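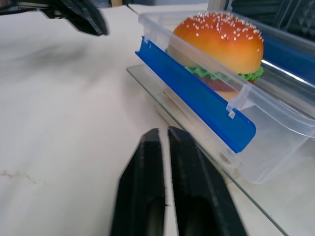 The Supper of Dromau is a shared evening meal with prayer, kept by lay Christians in the village of Dromau and in the neighboring parish of Dranov. It is held during the 50 days from Easter to Pentecost and takes its order from the account of the disciples at Emmaus (Luke 24:13–35). The custom requires no altar and no special furniture. An ordinary table with a pale top, such as the one seen at the head of this article, is considered fitting for it, and old households in Dranov used to scrub the wood with sand until it became light. Dark tables were covered with a linen sheet.

Origin

The beginning of the custom is not known with certainty. The parish notebook of Dromau mentions "the bread evenings" in a year of poor harvest, when families brought together what they had and ate after the reading. A different tradition, told in Dranov, connects it with a traveling preacher known only as Vlad, who is said to have refused to eat until the door of the house was opened to the street. The open door remained a part of the supper in both places.

Order of the supper

The supper has three parts: the reading, the breaking of the bread and the silence. The Emmaus passage is read by the youngest person who is able to read it. After that the bread is passed from hand to hand, and each person breaks a piece for the neighbor and not for himself. The meal is simple, usually beans, onions and dried fruit. The silence is ended by the hymn "Stay with Us," of which Dromau sings four verses and Dranov six.

The supper is not regarded as a sacrament. Parish clergy may attend, but they sit among the others and do not preside.

Seating

Guests sit on both long sides, and one place is left free for a stranger. If the company is large, tables are joined at their short ends so that all may eat at one table.

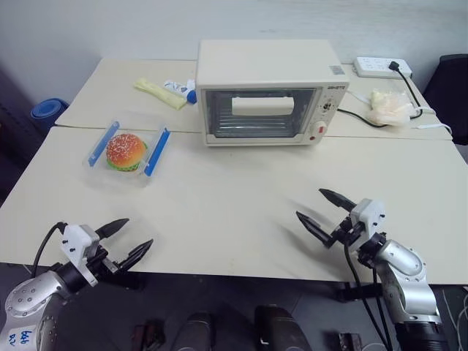
Two cream-colored tables joined end to end, the farther one against a white wall.

Present practice

Dromau has 1,947 inhabitants, and 60 of them were entered in the supper book in the last season. The hymn and the readings were collected by Corina Avram in a small booklet. Stela Pîrvu later added the Dranov verses, with notes on the differences in melody. A winter form of the supper, without the hymn, was tried in Dranov but did not continue.

See also: Agape feast; Emmaus; Hospitality in Christianity

Last revised 05/06/2025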